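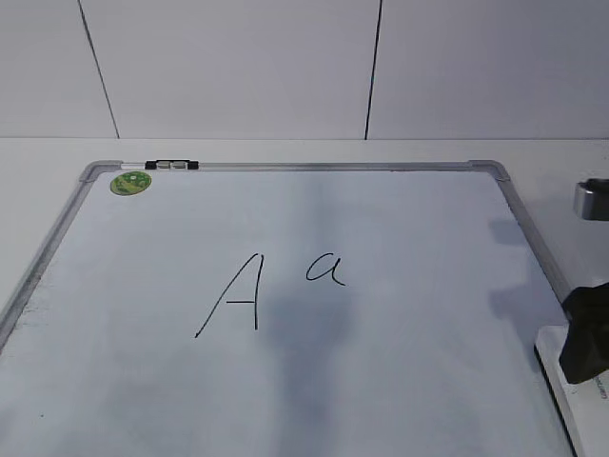

Bristamlow Film Notes
Data card, last changed 13th February

Bristamlow is a set of 444 short write-ups of low-budget films shown at the Sterkden repertory house, typed up from the printed programs handed out at the door. I love these things! They're funny and opinionated, and a few of them are better than the movies they were written for.

What you get

One row per film. Each row has the title, the year, the running time in minutes, the country, the full program note and a mood tag. There are 4 mood tags: warm, bleak, silly and tense. If a film played more than once, the June festival note wins over the regular one (those tend to run longer and have more to say about the acting).
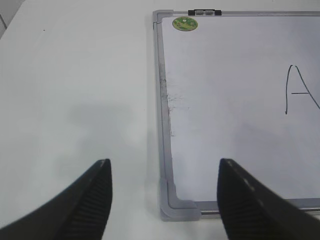

Spelling is left as printed, so expect the same director's name written 2 different ways. Please don't "fix" these in a pull request. The Brestum title matcher handles most of them already and it's a joy to use.

No note runs past 800 words. Anything longer was an essay from the Essien double-bill booklets, and those have their own folder, essien_long, with the same columns minus the mood tag.

Known gaps

Silent films are thin. Running times for the older comedies come from the programs and can be off when a shortened print was shown. Plot endings are given away all over the place, so watch first if you care!

Loading it

Plain CSV, UTF-8, header in the first row. Quotes inside notes are doubled. New notes are very welcome, especially musicals. Put them in the incoming folder with the title as the file name.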